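Off-peak electricity plans – worth it or a gimmick?
Home Running Costs > Bills and Tariffs

tinhat_marlow
9 August 2020
Drellenon keeps mailing me about their "Night Saver" plan. Cheaper power after 9 pm, pricier in the afternoon. The leaflet says a typical home saves 300 dollars a year. Typical home of who? There's no footnote. Has anyone here switched and come out ahead, with bills to show for it?

Ngozi Adeleke
We switched last August. Saved 105 dollars over the full year, and that was with me running the dishwasher and dryer at night like a crazy person. Glad to have it, but it's a long way from the leaflet.

skurner_fan
I've been on the Skurner version for a while and I love it. You just have to change your habits a bit.

tinhat_marlow
"Change your habits a bit" is doing a lot of work there. I'm home all day and it gets hot. Am I supposed to sit in the dark until nine?

groltgate_pete
Same question from me. I ran my own numbers from the meter readings and I'd have paid nearly 90 dollars more. Afternoon AC wipes out anything you get back overnight. They only show you the night rate in big print.

skurner_fan
Pre-cool the house in the morning, then. Or put the water heater on a timer. That's where most of my savings came from.

Ngozi Adeleke
The water heater part I agree with. Pre-cooling did nothing for us, but our attic insulation is terrible.

dauda_dan
I'd skip the timer and go manual. One button for on, one for off, next to the panel, wired up by an electrician. I don't trust anything with an app – the Dauda plug I had forgot its schedule every time the Wi-Fi dropped.

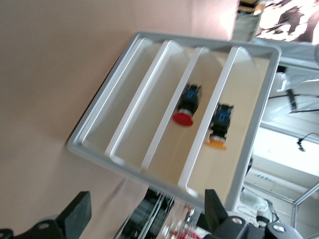
Push-button switches, the plain kind.
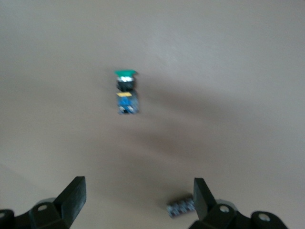

And yes, I know, you have to remember to press it. I'd still take that over finding out a month later that the thing had been heating water at the peak rate every afternoon.

groltgate_pete
You'll forget by the second week. I would.

tinhat_marlow
So the count is one happy, one sort of happy, and one who'd have lost money. I'm asking Drellenon for my hourly usage before I sign anything. If they won't hand it over I'm staying put.

skurner_fan
They have to give you 2 months to back out, at least Skurner does. Check the contract.

tinhat_marlow
Two months in spring tells me nothing about August. But I'll look.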